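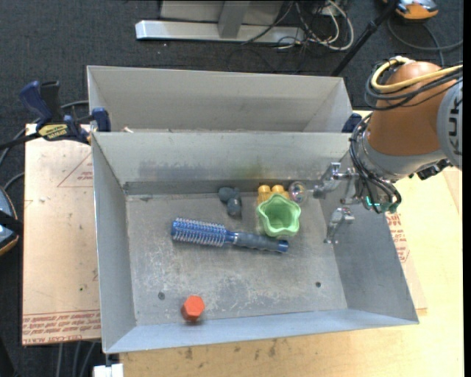 Tollolitz - règles de saisie et d'annotation, lot de prises en bac
README, à lire avant d'utiliser les chiffres

Contenu
3000 tentatives de prise par un bras KUKA à pince deux doigts, dans deux bacs gris posés côte à côte. 104 objets au catalogue : brosses à cheveux, moules souples, petites pièces de jouet, billes transparentes. Les annotations suivent la convention Fidum, que nous appliquons sans enthousiasme.

Ce que la convention exige
Une prise est dite « réussie » si l'objet quitte le fond du bac. C'est peu. Un objet lâché deux secondes plus tard compte quand même. Nous ajoutons donc un champ depose_ok, à remplir seulement quand l'objet est arrivé dans l'autre bac. Les taux publiés sans ce champ ne valent pas grand-chose, les nôtres compris (versions antérieures à juin).

Règles de session
Serrer les bacs à la table avant l'étalonnage, puis ne plus y toucher.
Ne jamais remettre un objet à la main pendant un cycle.
Noter les échecs au même titre que le reste - Evano en avait écarté 58 comme « non représentatifs », ils sont réintégrés.
Arrêt d'urgence testé à chaque reprise. Une case cochée d'avance ne prouve rien.

Limites
Les objets transparents sont mal couverts. 900 tentatives ont été relues par Fekete, les autres par un script dont nous n'avons pas mesuré le taux d'erreur. La conformité à Fidum ne dit rien de la sécurité de la cellule, malgré ce que laisse entendre son préambule.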